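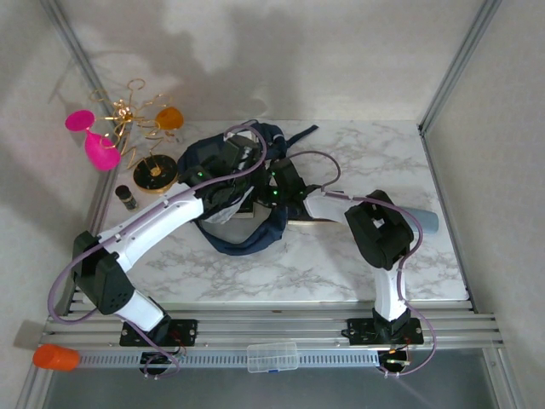
Navy cloth on a marble-patterned tabletop.

I sold the car last December and have gone to work by bus ever since. A few people asked how it went, so I'm writing it down as a thread. It's long. Mute me if you have a car and like it.

Dec 19, 2024

The route first. I live at the top end of Plondside and work in Aklow. The bus is the 5, run by Fortin. It starts at the hospital, goes past the end of my road, takes the old road through the villages and ends up at Aklow bus station, bay 2.

By car it was a bit over half an hour if I left before seven. By bus it is just under an hour on the timetable, and most mornings it keeps to that until the roundabout outside Aklow. After the roundabout anything can happen.

Why I stopped driving: the car needed a clutch, the insurance went up again, and the works car park started charging. I added up a full year of the car on the back of the renewal letter. It came to £2382 before petrol. I looked at that for an evening and put the car up for sale.

The bus isn't free either. I buy the four-week ticket. Over the year it has cost me a good deal less than the car, but it's not the tiny amount people imagine when they tell you to take the bus. If two of you share a car to the same place, do your own sums first.

Tickets. You can pay the driver, get a paper ticket from the office in Aklow, or use Kiduvow on your phone. I use Kiduvow. It works. It also logs you out when it updates, and it always seems to update overnight, so open it at home and not at the stop with your gloves on.

If Kiduvow won't load, tell the driver before you try to pay some other way. Most of them will let you sit down and show it when it comes up. I've been refused once in the whole year, by a driver I hadn't seen before and haven't seen since.

Timetable. The printed one at my stop was out of date from spring until well into autumn. The one on the Fortin website was right. The screen at the bus station was right as well, but only helps if you're already there.

The bus I aim for is the ten to seven. There's one at twenty past which would still get me in on time on paper. I tried it for a fortnight in February and was late on four mornings. The school traffic starts just after the ten to seven gets through, and you sit in it all the way down the hill.

Coming home is the other way round. The earlier bus is full of college students and you stand as far as the garden centre. The one after it is half empty. I stay on at work for a bit, have a cup of tea, and get a seat. I'm home twenty minutes later than I could be and in a much better mood.

What to carry. I got this wrong for months. I started with the shoulder bag I'd used in the car, which was fine for walking across a car park and hopeless for standing up on a bend with one hand on a pole. It swings. It hit a man in the ear in January and I apologised all the way to the next village.

After that I went over to a rucksack and things improved. Take it off before you get on and hold it by the top handle in front of you. Sit with it on your knees, or on the floor between your feet if the floor's dry. In winter the floor is never dry.

Pack it in the order you'll want things. Lunch at the bottom, flat and sealed. Work things in the middle. Phone, gloves and keys at the top or in an outside pocket. Whatever you're going to read goes in last, so it comes out first. 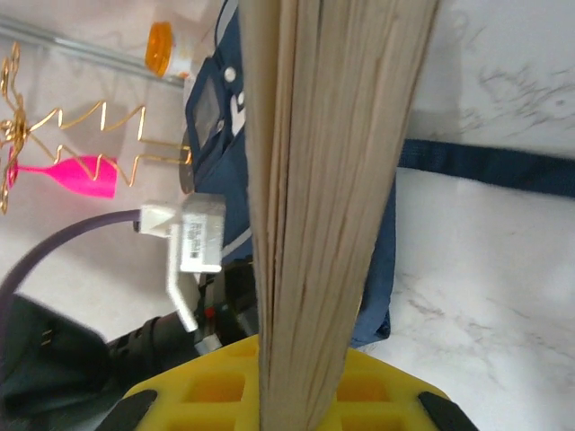

Reading is the part I'd miss if I went back to driving. It gives me nearly two hours a day, less whatever I spend looking out of the window. In the car I had the radio and I couldn't tell you one thing I heard on it.

I tried short books to begin with and kept finishing them at the wrong end of the journey. There's nothing worse than turning the last page at the first stop with fifty minutes to go. So I went long. The longest this year had 1503 pages and lasted me from April to the end of June.

People have views about thick paperbacks on buses. They are heavy. The spine goes. You can't hold one open with one hand when you're standing, so it's a seated book only. On the other hand it never needs charging, and you can stop anywhere and find your place again if you've a bus ticket to mark it with.

If you feel sick reading on a bus, sit near the front on the left and look up at every stop. That fixed it for me in a couple of weeks. Nadiia Kravchuk told me to try ginger biscuits. I did, and I can report that I ate a lot of ginger biscuits. I still felt ill on the stretch with the speed bumps, so I just don't read there.

Don't sit over the back wheels. The heater is under that seat on the older buses and it has two settings, which are off and roasting. The newer ones are better but you don't know which you're getting until it comes round the corner.

Upstairs or downstairs? The 5 is a double-decker in the mornings and a single at night. Upstairs is quieter and the windows steam up. Downstairs is colder every time the doors open. I go upstairs from spring to autumn and downstairs in winter, near the middle, out of the way of the pushchair space.

Weather. I expected to hate waiting in the rain. There's a shelter at my stop in Plondside so it's been all right. Wind is the problem. The shelter is open on the side the wind comes from. A hat that covers your ears is worth more than an umbrella, which I've stopped carrying.

Proper shoes too. I walk more now than I have in years: ten minutes at the Plondside end and fifteen at the other, there and back. I went through a pair of soles by August. I keep my indoor shoes in the drawer at work now and that has saved carrying them.

Bad days. I've had a handful. One breakdown outside the garden centre, where we stood on the verge until another bus came for us. One morning when the ten to seven simply didn't run. A week of diversions in September when the old road was dug up, and the 5 missed out three villages altogether with a paper notice on the pole to say so.

For days like that I keep a taxi number in my phone and a bit of money set aside. I've used it twice. Tell your manager early on that you come by bus and that there'll be the odd late one. Mine was fine about it. I know not everyone's would be, and if you clock in to the minute I'd think hard before selling a car.

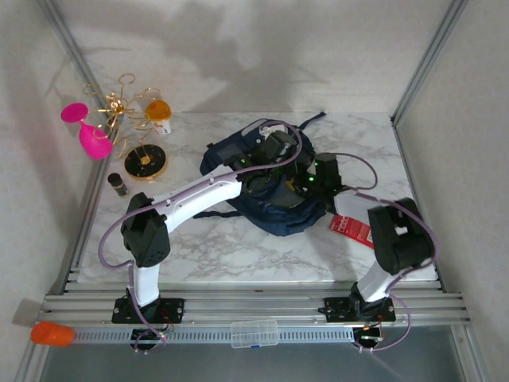
Petro Savchuk asks what I do about the big shop, as he gave up his car for a month and it was the shopping that beat him.

Fair question. I stopped doing a big shop. I buy a little on the way home two or three times a week, from the supermarket behind Aklow bus station, and I only buy what I can carry with both straps on. Tins and potatoes come by delivery once a month. Milk from the corner shop.

It has made the food bill slightly lower, mostly as I don't buy things on offer that I've no way of getting home. Cat litter was the sticking point. That goes on the delivery too.

Shiela Marquez wants to know about weekends. Weekends are poor. One bus an hour, nothing after early evening, and a very thin service over Christmas. I've turned down some invitations this year that I'd have said yes to before. I've also had lifts from people who were going anyway, and I've tried to pay for petrol each time and mostly been told not to be silly.

I hired a car for my aunt's funeral and again to move a wardrobe. Both times I booked well ahead and it was simple enough. I'd forgotten how much I dislike parking.

Things I'd tell anyone starting. Do a trial fortnight before you sell anything. Do it in the worst month you can, so not June. Buy the shorter ticket first. Try the bus before and the bus after the one you think you want.

Say good morning to the driver. You'll see the same few faces all year and it helps if they know yours. One of them held the bus for me in November when he saw me coming down the hill at a run. I hadn't run anywhere in a long time and couldn't speak until the second village.

Will I carry on? Yes, for now. The four-week ticket goes up in the new year and they're talking about moving the Aklow stop nearer the hospital, which would add to the walk. If they cut the ten to seven I'd have to think again. There's a form on the Fortin website about the morning times, open until the new timetable comes in, and I've filled it in. If you use the 5, please do the same.

Next long book starts after Christmas. I haven't chosen it. Suggestions welcome, nothing with tiny print.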